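Week 2 handout: value and gradation
Drawing for Beginners, Rochelle Nguyen-Tran

Okay, so last week we did line, and I promised you we'd get to shading before anyone got bored of line. This is shading week!

Value just means how light or dark something is. Forget color for now (Bezawit, I know, your new pencils are lovely, leave them home until August). Squint at your coffee mug and you'll see the lights and darks clump together into a few big shapes. Draw those first.

When I was a student I filled 103 pages with nothing but gray scales, and I complained the whole time. I'm only asking you for 20. Start with a strip cut into boxes, white at one end and as dark as your pencil goes at the other. Then do one with no boxes at all, so the tone slides along without a step anywhere. That second kind is a gradation, and it's harder than it sounds, mostly in the middle where your hand gets tired and leaves a stripe.

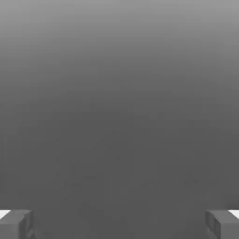 Fig. 1. Gradation, lighter gray at the top into charcoal, no hard line between.

Keep the pencil on its side and go over the paper lightly, lots of times. If you press hard early on you'll never get it back out, and the eraser will only smear it.

For next time: your 20 strips, plus one egg on a white plate, lamp on the left. Amanuel has spare 2B pencils if you run out.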